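4.2 Where clothes wait

When we began visiting homes in Vinley, we expected to write mostly about closets. Our questions had been drawn up with closets and dressers in mind, and the first few households were patient enough to open every door and drawer for us. It took us longer than we like to admit to notice that the people we were talking with kept drifting back to other places: the chair by the window, the hook behind the bathroom door, the end of the ironing board, and, more than any of these, the bed.

Of the 86 households that took part in the Vinley and Olness visits, 30 told us that the bed was the first place a clean garment went after it left the line or the dryer. We have come to call these "waiting places," a term we owe to a retired seamstress in Olness who used it without any fuss while pouring us coffee. A waiting place, as she explained it, is where a thing stays while you make up your mind about it. A shirt may need a button. A pair of pants may be going to a nephew, or back on the shelf for one more season, and there is no hurry to settle the matter before supper.

Beds suit this work well, being wide, soft, and at a kind height for anyone whose back complains. A garment can be laid out at its full length there and looked over from waist to hem, and many people told us they could not judge wear properly any other way (Figure 3).
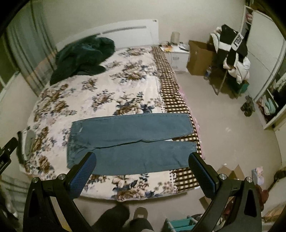 Figure 3. Jeans laid flat across a bed with a rose-patterned blanket.

The bed has one great drawback, of course, and everybody we spoke with was quick to bring it up: sooner or later somebody has to sleep in it. Gajdoš, in her early study of laundry days, treated this as a nuisance that good storage would cure. We read it more gently. Bedtime gives the waiting an end. Several people described a small round of deciding that took place at 9 or 10 at night, when whatever was still lying out had to be folded, hung, mended, or (and this was very common, we are fond of it ourselves) moved to the chair until morning.

Mesfin Wako, who carried out most of the Olness visits, kept a running list of garments and what became of them between one visit and the next. The list reached 147 entries by the end of May. Denim turned up on it again and again, and it tended to wait the longest. People were slow to give up on jeans. They would point to a thin knee, agree that it was thin, and then tell us at some length about the summer of 2000 or a job long since finished, and the jeans would go back in the drawer.

We return to mending in Section 4.3, where Kekeli Sarpong's notes from the Fikport repair evenings let us follow some of these garments out of the bedroom and onto the sewing table.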